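# Textile Care Labeling Working Group — Minutes

February 6, 2026. Meeting opened with a quorum present. Minutes of the November meeting were approved with one correction: under item 4, "wash temperature" should read "rinse temperature."

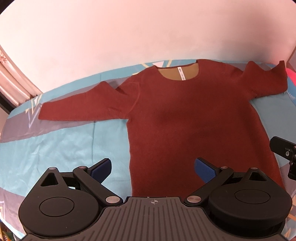

## 1. Shrinkage results, wool-blend knits

The Puddale laboratory presented results for the wool-blend series. Each specimen was marked, measured flat after conditioning, washed on the gentle cycle, dried flat, conditioned again and remeasured. Length and width changes were recorded separately.

Length change was within the draft tolerance for all fabrics except the loose-gauge rib. Width change in the rib was positive (growth) after the first wash and negative by the fifth. The laboratory attributes this to relaxation of the knit structure followed by light felting. Two members questioned whether the ballast load used was heavy enough to represent a home machine. The laboratory confirmed that ballast followed the draft method and agreed to state the ballast fiber content in the report, where it is currently missing.

The group discussed whether the rib result should be reported as a single figure after the final wash. The view of the majority was that a single figure hides the growth stage, which is the stage that generates returns. Both values will be shown in the table.

**Action:** Puddale to reissue the report with ballast details and the intermediate readings.

## 2. Label durability

Printed satin labels and woven labels were compared for legibility after repeated laundering. Of 994 labels graded, 200 were woven and the remainder printed. Grading used the existing scale of 1 to 5, with 5 meaning no visible change.

Woven labels held their grade. Printed labels from the Petkov line lost contrast in the care symbols before the text became hard to read. The thin bars under the wash tub symbol were the first element to go, and a reader who misses a bar will choose a harsher cycle than intended. The group considered this a safety margin problem for delicate garments and asked for a minimum bar thickness in the draft.

A member noted that thicker bars will not fit the narrow label format currently permitted for children's sizes. No resolution. The item stays open.

**Action:** drafting subgroup to propose wording for bar thickness, with a separate clause for narrow labels.

## 3. Label position

The current draft allows the care label at the center back neck or in the left side seam. Comments received since the last meeting fall into two sets. Manufacturers prefer the side seam on fine-gauge knits, where stitching through the neck can distort the collar. Rental and resale operators prefer the neck, as staff can read it without turning the garment inside out.

A proposal to require both positions was put forward and withdrawn after discussion of cost. A second proposal — either position permitted, with fiber content and care instructions always on the same label — was accepted without a vote. Clause 7 will be amended. The existing note on labels sewn over neck tape remains as written.

## 4. Round-robin trial

The trial will run at the Plokau and Puddale sites. Pernance has offered detergent from a single batch, to be shipped to both sites in sealed containers. A total of 300 specimens will be cut from one roll and assigned at random. Specimens are not to be cut within the outer tenth of the fabric width.

Plokau reported that its conditioning room is out of calibration for humidity. Testing there will not start until the calibration certificate has been circulated. Puddale may begin in the meantime but is asked to hold its results until both sites have finished.

**Action:** Plokau to circulate the certificate. Pernance to confirm batch number and storage limits.

## 5. Other business

The glossary still uses "dry flat" and "flat dry" for the same instruction. "Dry flat" will be used throughout. The request to add a symbol for steaming was deferred to the next meeting.

The meeting was adjourned on completion of the agenda. Comments on these minutes should be sent to the secretariat before the next draft is issued.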